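Progress report to Skiledell: household packaging study, July

## 1. Position at the end of the period

The study measures how much flexible packaging leaves the home in general waste when it could go into the separate film collection. Fieldwork under the Grigaitė protocol is complete. Sorting is complete for the first two batches and in progress for the third. Spending is within the agreed budget, with an underspend on transport and a small overspend on laboratory consumables.

Of the 100 households recruited, 8 withdrew before the second collection. Their first-round returns have been kept in the data set and flagged. No replacements were recruited, as the protocol does not allow entry after the first round.

## 2. Fieldwork

Each household was given numbered sacks and a one-page instruction sheet. Participants were asked to set aside all wrappers, packets, pouches and bags, whatever room they were opened in. The pilot had shown that kitchen bins alone under-record snack packaging, much of which is opened in bedrooms and living rooms and goes into small bins that are emptied irregularly.

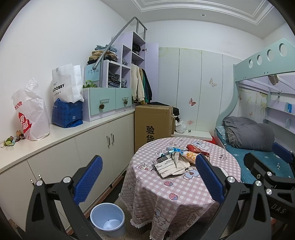
The instruction sheet was revised once during the period. The original wording, "plastic packaging", led several households to leave out paper-backed wrappers and metallised film. The revised wording is "anything food came in, except bottles, tins and jars". Returns made under the original wording are identified by sack number and will be analysed separately.

Collections were made by Flellero under the existing contract. One round was delayed by a vehicle fault and completed the following morning. The affected sacks were weighed on arrival and again after sorting, and the difference was within the tolerance of the scale.

## 3. Sorting and weighing

The bench holds 600 sorted items per tray set, which has proved to be the limiting factor. Sorting runs to the following order:

1. Empty the sack on to the tray and remove anything out of scope.
2. Separate card and paper from film. Torn card is weighed with its parent item where the two can be matched, and otherwise entered as loose card.
3. Divide film into clear, printed and metallised.
4. Enter tied or knotted bags as found, then open them and record the contents on a second line.
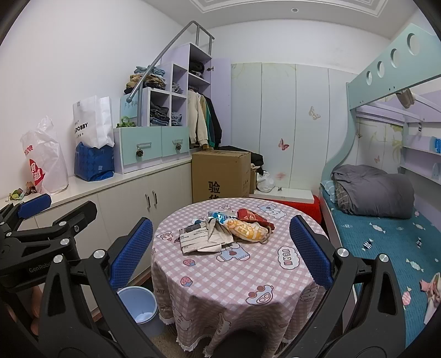 5. Weigh each fraction and enter the result in the Zivano database before the tray is cleared.

Imported snack packets continue to cause difficulty at step 3. Many carry no material code, or a code that does not correspond to the domestic list. They are being entered as "printed, unspecified" pending advice from the laboratory.

## 4. Interim results

Results are given for the first two batches only and should not be quoted outside the programme. Film made up 70 per cent of in-scope items by count. Its share by weight is much lower, and the two measures should be reported together in the final paper.

Variation between households is wide and is not explained by household size. Homes with children returned more small-format packaging per person, but the subgroup is too small for a firm statement at this stage.

## 5. Risks and changes

- **Tray capacity.** A second tray set has been ordered. If it is late, the third batch will overrun but the final report date is not affected.
- **Moisture.** Some sacks arrived damp. A drying step has been added before weighing, and a correction will be applied to the first batch.
- **Database.** Zivano rejects entries under one gram. These are held in a spreadsheet and will be merged by hand.

## 6. Next period

Sorting of the third batch will be finished and the moisture correction applied. A draft of the methods section will be sent to Skiledell for comment with the next report. Approval is requested to move the transport underspend to laboratory consumables; the form is attached separately.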